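Report on the Visit to the Zeltcombe Housing Works
Members' Study Visits, Winter Program

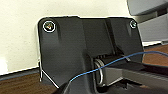 Black plastic mounting bracket, with a screw near each upper corner.

In January a party from the Association travelled to Zeltcombe at the invitation of Finov, which makes wall-hung shelving, handrails and fittings for social housing and aged care residences. The party was led by Lorne Bélanger and included Ustyna Levchenko, who sits on the Association's technical panel, together with members from the building management and procurement sections. The visit was arranged following questions raised by several members on the repair of fittings in occupied dwellings.

The group was received by Enda Scanlon, the works manager, in the former pattern store, where coffee was served and safety footwear issued. Members are reminded that Finov does not keep half sizes, and those attending in future should bring their own boots if they have them.

Mr. Scanlon opened with a short history of the site. The oldest building was put up as a joinery shop and still has its original timber roof. The moulding hall was added when the firm moved from wooden brackets to plastic ones, and the warehouse is the most recent part. The present owners have undertaken to stop heating with gas across the whole site by 2055. Members asked whether that date might be brought forward, and were told that the moulding hall already draws much of its winter warmth from its own machines, while the joinery shop, with its high roof and large doors, remains the difficulty.

The tour began in goods inward. Granulate arrives in sacks and is stored under cover, and each delivery is held until a sample has been moulded and checked for colour. Rhydian Eynon, who supervises the hall, explained that matching black to black takes more care than members might suppose, as a tenant with an old fitting beside a new one will notice the difference in daylight. Returned parts are kept in a cabinet by the door for comparison. Several members spent longer at the cabinet than the schedule allowed.

From there the party proceeded to the moulding hall itself, where 10 presses were installed along the north wall. Ear protection was required and conversation was limited. Mr. Eynon took questions afterwards in the corridor. He advised that most complaints received by the firm concern the wall behind the fitting, particularly in older buildings where the plaster has been patched many times. Finov now sends a printed guide to wall types with each bulk order, and copies were made available to the party.

The test room attracted the most discussion. Sample shelves are loaded and left for 300 hours, after which the fixings are withdrawn and examined. Ms. Levchenko asked whether the tests were repeated in damp conditions, noting that many of our members manage bathrooms and laundries in coastal buildings. Mr. Scanlon replied that a damp cabinet was on order. The Association has asked to be sent the first results.

Lunch was provided in the staff canteen. The soup was good. Sebastian Costache of Ní Bhriain, a distributor serving the northern districts, joined the table and spoke on the supply of spare parts. His firm keeps parts for discontinued ranges for 8 years, and he encouraged members to record the range name of every fitting at the time of installation. The Stola range, withdrawn some time ago, continues to produce the greatest number of enquiries, many of them from building managers who have no paperwork at all.

The afternoon session was given over to the repair bench, where members were invited to take down and rehang a shelf under supervision. Opinions differed on whether screws should be tightened fully before levelling. Mr. Eynon prefers to leave them a quarter turn short until the shelf has been checked, and the guide has been worded accordingly.

The party left Zeltcombe shortly before dark. Mr. Bélanger thanked the hosts on behalf of the Association and presented a copy of the current members' handbook for the works library.

Members wishing to receive the wall guide should write to the Association's office, stating the number of copies needed. A return visit will be considered once the damp cabinet is in service.

Submitted to the Study Visits Section, February 2025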